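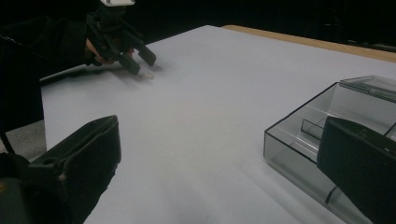
A clear plastic box with its lid up.

How Do You Score a Target?

A paper target has rings. The middle ring is worth the most, which is why everyone claims they were aiming there. If your shot touches the line between two rings, many clubs give you the higher score. Arguing is free, but it adds no points.
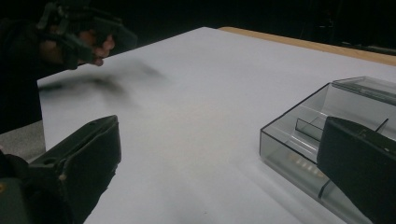

What Is a Tie?

Say two shooters at the Rostilthorpe club both finish with 17 points. The judge looks at who hit the middle more often. Four beats three, even if three has the nicer hat.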